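Zistside
Stationery for courts and tribunals

Home > Notebooks > The Curnis Bench Notebook

The Curnis Bench Notebook
£41 including VAT
In stock, posted from our workshop on weekdays
Choose ruling: Split page / Plain lined
Choose cover: Black / Dark red / Navy

Hello, I'm Krishnamoorthy Mathew, and I make this notebook. I was a legal adviser in the magistrates' courts for a good long stretch before I ended up cutting paper for a living, and in all those years I never found a notebook I liked for taking a note of evidence. I tried the blue counsel's books, I tried reporters' pads (too narrow, and you spend your life flipping), I tried a very expensive Italian thing my sister gave me which bled ink through every page. So in the end I drew one up myself, on the back of a court list during a long adjournment, and the Curnis is that drawing with a few of the sillier ideas taken out.

It's meant for anyone who sits or works in a hearing room and has to keep a note by hand: magistrates, judges, tribunal members, legal advisers, clerks, counsel, solicitors, and the poor pupil at the back who's been told to write down everything.

The split page

Most people go for the split page, so I'll start there. The left-hand third is blank apart from a faint line for the time, and the right-hand two thirds are ruled. Evidence goes on the right. On the left you put whatever you want to find again: exhibit numbers, the point where the witness changed her mind about the colour of the van, a question you mean to ask before she's released. When you come to write up your reasons you can run your eye down the left side and leave the rest alone until you need it.

At the top of every page there's a strip for the case name, the date and the witness, plus three small boxes marked C, X and R for chief, cross and re-examination. Tick one when the questioning changes hands. I know it sounds fussy! But if you've ever gone back to a note and had no idea which side was asking, you'll see why I wanted it.

The pages are numbered, and there's an index at the front with room for forty hearings. If you sit on short lists you'll want more than that, and there's a loose index sheet you can print from the downloads page and tuck in the back pocket.

Plain lined

Exactly what it says. Same paper, same cover, same numbering, no split and no boxes. Tribunal members seem to like this one, and so does anybody with large handwriting.

Paper and binding

The paper is 100gsm, off-white and fairly smooth. I use a fountain pen with a medium nib and it doesn't come through. A very wet broad nib will ghost a little on the other side, and felt tips will do worse than that, so please don't use felt tips.

It's sewn in sections and the spine is left loose enough for the book to lie open without you leaning on it. The first few pages can be a bit springy when it's new. Open it in the middle, press gently, then do the same a quarter of the way in from each end, and it settles down within a day or so of use.

There are no perforations. People ask me for them every few months and I always say no. A note of a hearing may have to be looked at years later, and I'd much prefer a book you can't easily pull pages out of.

Size and details

Page size: A4 (there's an A5 version on its own page, split page only)
Pages: 192, numbered
Index: four pages at the front
Ribbons: two, one dark and one light
Pocket: inside back cover, takes folded A4
Cover: cloth over board
Label: one paper label on the front, blank, with two spares in the pocket

What changed in the new edition

The last print run was 1,800 books and I sold the final box sooner than I'd planned, which gave me a chance to fix some things. The ribbons are longer. The time line on the left has moved down a touch, as left-handers were smudging it. The Grilix elastic closure has gone altogether, because too many of you wrote to say it twanged in a quiet courtroom (one of you said a defendant jumped). If you miss it, we sell them separately for a couple of pounds.

I've also taken out the printed page of common abbreviations. Everybody has their own and mine only annoyed people.

Things I get asked

Can I use it for my official note?
That depends on where you sit and what your court or tribunal says about notes, how long they're kept and who holds on to them. Please check locally. I only make the book.

Will it go through security?
It's paper, cloth and thread, with no metal in it, and I've never had a complaint.

Do you do names or crests on the cover?
Names and initials, yes, up to twenty characters, blind stamped. It adds a week. No crests, sorry. I'd need permission for most of them and life is short.

Do you sell to court offices and chambers?
Yes, and there's a lower price from ten books upwards. Send me a note through the contact page with how many you want and which ruling, and I'll send back a quote. We can invoice if you need us to.

Can I send it back?
Within thirty days if you haven't written in it. If a section comes loose or the pages are out of order, I'll replace it whether you've written in it or not, and you can keep the old one.

Ordering and postage

Orders in before noon normally go out the same day. Postage in the UK is free on two books or more. I post abroad as well, and have quite a few regular customers in Commonwealth courts, but please allow longer and bear in mind there may be duty to pay at your end. The next printing of the dark red is due in April, so if that one shows as out of stock when you look, leave your email address and I'll drop you a line when they're on the shelf.

Page last updated 22/01/2024

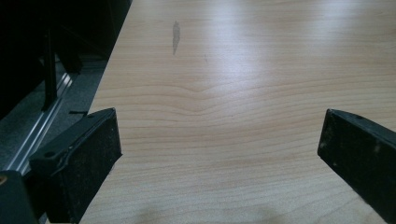
You might also like

Curnis Pocket, A5, split page
Nambiar document wallet, holds a slim bundle
Spare paper labels, pack of twelve
Grilix elastic closure, black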